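4.2 Comparing the two grippers on the mixed bin

I'll start with the part I was most curious about myself, namely whether the linkage gripper would earn its keep once the objects stopped being nice cubes. Our earlier runs in April used only blocks, and on blocks pretty much everything works. So for this round Hacer Yazıcı and I put together what we call the mixed bin: everyday things with different weights, shapes and surfaces, all in one gray bin clamped at both sides so it can't creep across the table when a finger pushes on a wall. (It crept a lot in April. I have a long list of spoiled runs to prove it!)

The two grippers were the Levwood, which has jointed linkage fingers, and the Inum, a plain parallel jaw with rubber pads. Both were mounted on the same arm and driven by the same Hesuveck controller, with the closing force set to 40 percent of maximum. We ran 233 grasp attempts with each one. An attempt counted as a success if the object cleared the rim of the bin and stayed in the fingers for the whole move to the drop point. If it slipped out halfway, that was a failure, even when it landed somewhere handy.

Objects went back into the bin by hand after each pass, and we didn't try to place them the same way twice. I know some readers will want fixed poses, and I went back and forth on this myself. But with fixed poses you end up tuning the approach angle to one layout, and then the numbers look great and mean very little the next morning.

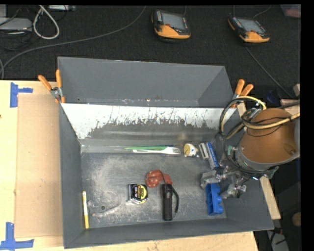
Flat, thin things were the hardest for both grippers, no surprise there. A plastic fork gives you almost nothing to close on, and when it lies near the back of the bin the arm has to come in at an angle where the knuckles of the Levwood get close to the rear panel. We lost 28 attempts with the Levwood to wall contact alone, and most of those were on thin objects close to an edge. The Inum has a slimmer body and hit the walls less often, but it also tended to pinch a fork by the handle and then let it swing, which our drop test punished.

Heavier, rounder objects went the other way. The flashlight and the tape measure were where the linkage fingers really helped, wrapping a little as they closed and holding on through the lift. With the parallel jaws, the flashlight liked to roll during the approach and we'd close on the side of the head -- sometimes that held, often it didn't. Toy blocks were easy for both, knobs and all, as long as they weren't pressed into a corner.

We also tried a second controller, the Nair, on the Levwood only, for 91 extra attempts. I had hoped its softer force ramp would help with light objects. It did feel gentler, and Hacer liked it better for jogging the arm by hand, but the success rate stayed inside the spread we already saw between sessions, so I wouldn't read much into it.

One practical note for anyone repeating this: check the cable slack at the wrist before every session. A hose that hangs fine in the home pose can dip into the bin at the far reach, and then you're measuring the hose. We now do a slow sweep over all four corners first -- it takes a couple of minutes and it has saved us whole afternoons.

Figure 4. The mixed bin under the arm, with the linkage gripper mounted.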